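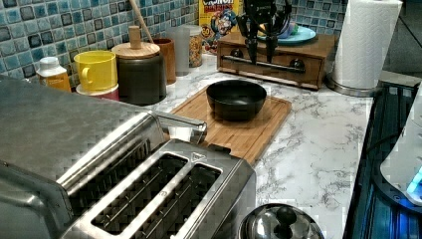
Kitchen cell, before coffee.

June. Up too early, in by 6:40. Arm first, everything else after. It faulted overnight on the wrist joint again, same code as last week, and the log had 200 of them stacked up like junk mail. Cleared it. Came back. Cleared it again, power off, count to 30, power on. Stayed away that time. Not happy with that as a fix but wrote it down anyway.

Then the cables. I've been putting off the cables for ages. Two ties had gone on the forearm and the slack was creeping up towards the gripper, so new ties, looser than I want them because the wrist needs the turn. Ran it by hand to both ends of travel. No pull at the connector. One spot it rubs a bit, put a wrap of tape on, will look again at the end of the month. Should order proper sleeving from Drokley, keep saying so. Their site logs me out every time I get to the cart.

Cycle counter said 1,313 when I started the morning. Wanted to get to the finger check before the next lot of runs and for once I did.
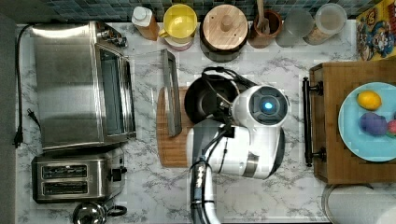 Fingers: left one had play in it. Not much, but you could feel it if you held the tip and wiggled. Took the pin out, cleaned it, tiny bit of grease, back in. Dropped the clip. Of course. Twenty minutes on the floor with a flashlight, found it in my shoe. Pads ok, no new ones needed. Tightened the four screws on the wrist plate, one was definately loose, and I bet that's where the drift was coming from all along. All those evenings blaming the camera.

Zeroed it after. You have to zero it after, and I forgot in May and lost a whole afternoon, so now there's a sticky note on the monitor.

Ate half a bagel standing up. Emails. The Trarnivero people want the numbers by end of day, what numbers, they didn't say. Sent them last week's sheet and a polite line.

Late morning, calibration. Touch-off on the corners of the cutting board, then pan position. Board is the reference now, I gave up on using the counter edge, the marble pattern messes with the detection and I'm tired of arguing with it. Three corners fine first go. Fourth one off, redid it, still off, moved the board a hair, redid all four (ugh). Fine after that. Put pencil ticks on masking tape so I can put the board back if somebody wipes down the counter.

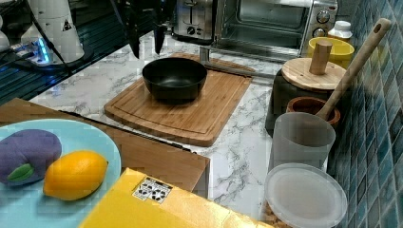 Slow approach to the pan, quarter speed, hand on the stop the whole time. Comes in from above, fingers open, both still well above the pan. I want the tip clear of the board and it's tighter than I'd like. Raised the approach height in Zitden, saved it, then found out it had saved to the old profile. Why are there two profiles. Deleted the old one. Backed it up first, I'm not that brave.

Plate stays where it is with the lemon and the eggplant, that's the next task and I don't want to set it all up twice. Rest of the stuff along the tiles stays too. Added the canister lid to the keep-out zone, that knob sticks up higher than I had it in the model. Spoon handle as well, same thing, it leans out more than you'd think.

Lunch, sort of. Rained. Called about the dentist, moved it again.
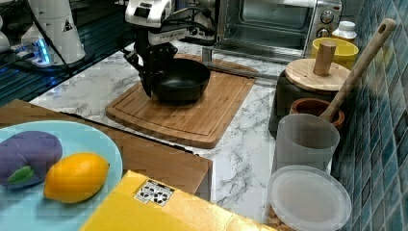
Grip force next. Started low, went up a step at a time, wrote each one in the notebook becuase the laptop was updating. Pan kept slipping at the two lowest settings and held on the third. Left it one above that. Tam says go higher, but Tam is a piece of software and doesn't have to buy the pans.

Full run around three. Then more of them. Didn't watch every one, did the filing with one ear on it, you get to know the sound. Wrist code didn't show. Stopped it at 2,219 on the counter and felt the joint with my hand, warm, nothing silly.

To do: sleeving. Spare clips, a whole bag this time. Check tape on the forearm. Proper look at the wrist connector, I don't trust that power cycle one bit. Print the new limits and stick them by the stop button, old sheet is wrong now. Reply to Trarnivero if they ever say which numbers.

Home after seven. Feet hurt. Forgot to buy milk.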